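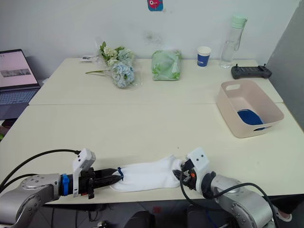

Sitzung 5: Wem gehört der Wald? Schutzabkommen und ihre Finanzierung

Schön, dass nach der langen Pause im Januar wieder so viele dabei sind! Heute geht es um Abkommen, mit denen Geberländer den Erhalt von Wäldern bezahlen, und um die alte Frage, was davon in den Dörfern ankommt.

Zur Erinnerung: Wir unterscheiden Vorauszahlungen (Geld für Personal, Karten, Schulungen) und ergebnisabhängige Zahlungen, die erst fließen, wenn der Waldverlust nachweislich sinkt. Beides hat seine Tücken, und darüber dürfen wir gern ein bisschen streiten.

Unser Übungsfall bleibt das Projekt Dastovberg – 2000 Hektar Gemeindewald, 400 Haushalte, 2 Geldgeber mit recht verschiedenen Vorstellungen. Bitte lest dazu noch einmal den Vertragsauszug, vor allem den Abschnitt über die Nutzungsrechte.

Leitfragen für die Gruppenarbeit:
Wer misst den Waldverlust, und wer bezahlt die Messung?
Was geschieht mit Familien, die vom Brennholz leben?

Die Gruppe Prurnstead beginnt nächstes Mal mit ihrem Kurzreferat.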